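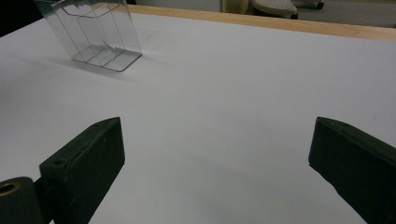 *Une table à plateau blanc, bord en bois clair.*

## Portes ouvertes chez Mornadetti, 24/09/2025

J'y allais pour le papier. Mornadetti fabrique des feuilles à dessin et des cartons de montage, et le carton d'invitation promettait « la visite complète, de la fibre à la feuille ». Complète, il faut le dire vite : on nous a montré la salle de coupe, le conditionnement et la boutique. La machine à papier était à l'arrêt pour entretien, derrière une vitre, et personne n'avait prévu de nous expliquer ce qu'on aurait vu si elle avait tourné.

Le groupe comptait 15 inscrits, menés par Bouchra Lahlou, du service commercial. Aimable, rapide, très à l'aise sur les gammes. Moins sur le reste. Quand une dame a demandé d'où venait le coton, la réponse a été « de filières sélectionnées ». Sélectionnées par qui ? On est passés aux ramettes.

Le moment fort devait être la comparaison entre le Halora, leur nouveau papier aquarelle, et le Vavik, l'ancien, qu'ils arrêtent en avril. Même grammage sur l'étiquette, prix nettement plus élevé pour le nouveau. On nous a tendu un échantillon de chaque en nous invitant à « sentir la différence ». J'ai senti deux papiers. Le Halora a un grain un peu plus régulier, je veux bien, mais sans eau ni pinceau l'exercice ne prouve pas grand-chose, et j'aurais aimé pouvoir faire un lavis sur place.

Heureusement, il y avait Hala Erraji à la coupe. Elle nous a montré comment repérer le sens des fibres en courbant la feuille dans un sens puis dans l'autre – celui qui résiste le moins est parallèle aux fibres – et pourquoi un carton contrecollé à contresens finit par tuiler. Elle a aussi reconnu que la mention « 100 % coton » ne dit rien de l'encollage, qui compte au moins autant pour l'aquarelle. Dix minutes avec elle, j'en aurais pris quarante.

La boutique, pour finir. Le bloc Helmy, celui des étudiants, est à 2 euros de moins qu'en magasin, à condition d'en acheter quatre. J'en ai pris un seul, au prix fort, plus une feuille de Vavik tant qu'il en reste.

Côté pratique : parking minuscule, café correct, visite annoncée pour deux heures et bouclée en une heure dix. Il faut s'inscrire par téléphone, le formulaire en ligne ne m'a jamais envoyé de confirmation.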